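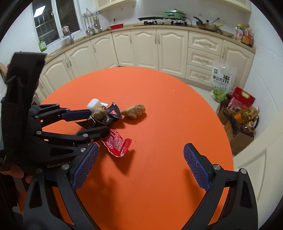 Looking after the left one

25 April 2024

The left gripper has been sulking again. It closes beautifully until the last few millimetres, then thinks about it, then shuts with a small click that I can feel in my wrist. The right one, same age, same make, same amount of dropped ginger in its past, has never given me a moment's trouble, and I've started to resent it slightly.

I wrote in November that I'd put together a proper routine for the pair of them and then post it. I did put one together. It lived on the back of a delivery note from Onard until I used the delivery note to level the table, so what follows is the second edition.

Start with the pads. The dark blue ones have a textured face, and texture is where everything ends up: flour, thread, whatever it is that comes off the crimped end of a snack wrapper. I go over them with a damp cloth and a soft toothbrush, brushing across the texture, and leave them a good while before they touch anything. I used to dry them on my jumper. The jumper left more behind than the ginger did.

Then the linkages. Open each gripper all the way, hold it up near your ear like a lunatic, and close it slowly. You're listening for grit. The triangular openings in the arms look as if they were put there to let you clean behind them, and whoever drew them was being kind or saving plastic. A cotton bud goes through. Do both sides of every pivot pin, and twist the bud as you pull it out or you'll leave a beard of fluff around the pin and be back next week wondering why things are worse.

I don't oil the pivots. I did once, on the advice of a forum, and spent the evening wiping oil off a pad, then off the table, then off the pad again. A dry joint with no grit in it moves perfectly well.

Next, the opening check. I have a wooden block cut to 100 mm, and with the gripper wide open I see what the number on the screen makes of it. The software is Fidedgate, which stores one closed value and one open value for each hand, and if either is off it carries on cheerfully recording nonsense. My left hand had been reading 115 for the block. I'd blamed the block. I measured the block twice, in two different rooms, before it occurred to me to redo the closed position with clean pads. There was a shred of foil between them. With the foil gone and the closed value set again, the block went back to being the size I'd sawn it.

So: pads first, zero second, and never the other way about. It's now written in marker on the inside of the case lid, where I can't level anything with it.

After that comes the bit I enjoy, which is picking up rubbish. Ginger is the best test piece I know. It's lumpy enough that the fingers have to cope with being met at odd angles, and it doesn't roll away when you fumble. Crumpled wrappers are much nastier. They fold down as you close on them, and they'll find any gap the pads leave. If one tip is sitting even slightly proud of the other, a wrapper will slide out sideways and a piece of ginger won't, so I do both, and I do them on the round orange table in the kitchen because it's matte and doesn't throw the ceiling light back at me.

Kulap Somboon, who got me into all this, does hers on a bath towel and says I'm making a fuss. Kulap's left one doesn't click, though, so I'm not taking her towel as evidence of anything. 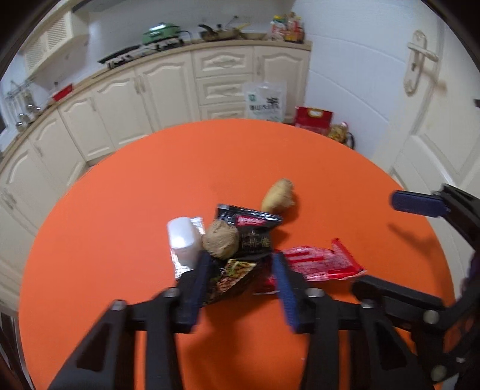 How do I know when a pad needs replacing and when it just needs a wash?

Clean it, let it dry, then close the gripper on a strip of printer paper and pull. If the paper slips out at one end of the pad and holds at the other, the face has worn unevenly and it's time for a new one. If it slips everywhere, wash it again before spending any money.

Back to the click. Having cleaned, zeroed and listened, I still had it, so I took the pads off and looked at the left arm properly. One of the pins had worked itself out by a hair. You couldn't see it face on. You could feel it with a thumbnail, a tiny ridge catching against the arm beside it just before the fingers met. I pressed it home with the flat of a Kahraman screwdriver handle and some language, and the whole business took 22 minutes, most of which I spent looking for a pad screw under the fridge.

It has clicked once since. I'm choosing to think that was my wrist. If it comes back I'll take the thing over to Abenezer Birhane in Lomgate, who has a proper little press for pins and will want to tell me about it. Spare pads are on order as well, two pairs, in the same blue.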